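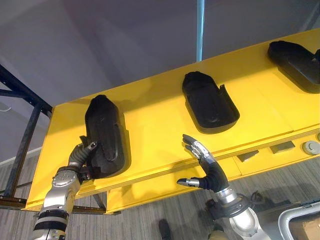
My grandmother kept her sourdough starter in a jar on top of the water heater, and for most of my childhood I thought it was some kind of pet. It had a name (Watkins, after a neighbor she didn't much care for) and it got fed before the rest of us did. So when I decided last winter that I would finally learn to bake a proper rye, the kind she made with the dark crust and caraway all the way through, I figured it was in my blood and would come to me in a weekend or two.

Well! It is now June and I have made a great many bricks.

The first ones went wrong in the ordinary way, I think. I was using the same flour I use for pancakes, and my starter smelled like nail polish, and I was too shy to ask anyone. My friend Nelly Rengifo, who I used to share a desk with years ago, came by for coffee and tapped one of the loaves with a spoon, very politely, and then asked if she could see the flour. She went home and came back that same evening with a paper sack of coarse rye from a little mill she likes and a card with her own feeding schedule written out on both sides. I still have the card stuck on the refrigerator, though it has so much dough on it now that I mostly go from memory.

What she told me, and what I should have known from watching my grandmother, is that rye does not want to be kneaded. I had been out there pushing it around the counter for 20 minutes at a time, getting crosser and crosser, and it just stuck to everything I own. You stir it. You stir it with a wet hand or a big spoon until there are no dry patches left, you scrape it into the pan, you smooth the top with more water, and then you walk away and find something else to do. I wash windows, or I write letters. I've become a much better letter writer since I took up rye.

The soaker made a big difference too. I take 200 grams of cracked rye and pour boiling water over it the night before, with a spoonful of molasses and a good pinch of salt, and by morning it has gone soft and sweet and smells a little like a barn in the best possible way. In it goes with everything else. My brother-in-law Severin says it's too chewy, but he also eats the heel standing up at the counter before I've had time to get a plate out, so I don't pay him much mind.

Then there is the waiting, which I am terrible at. Grandma wrapped hers in a dish towel and put it up in the cupboard until the next day, and we were not to open that cupboard. I used to think this was pure meanness. If you cut into it warm, though, the knife comes out gummy and the slice sags, and I've done it often enough to say so with confidence. I bake at six in the evening now, so that I'll be in bed for the hardest part of it.

The last loaf was close. The caraway was right and the crust was right, but hers had a sourness at the back that I haven't managed yet. I'm going to try leaving the starter another 30 minutes or so past its peak and see where that gets me. If any of you bake with an old family starter I'd love to hear how you feed it, and whether yours has a name.

Comments

Gwawr Nicholas
Ours is called Gultier and I couldn't tell you why. He gets whole rye and water from the tap, every morning before breakfast. Try a cooler spot for more sour!

Tudur Gethin
Do you grease the pan or line it? Mine always sticks at the corners.

Caradog Gough
Butter and then a dusting of bran, Tudur. Never fails me. Lovely post, it made me miss my aunt's kitchen.

Get new posts by email. Enter your address to subscribe. You can unsubscribe at any time.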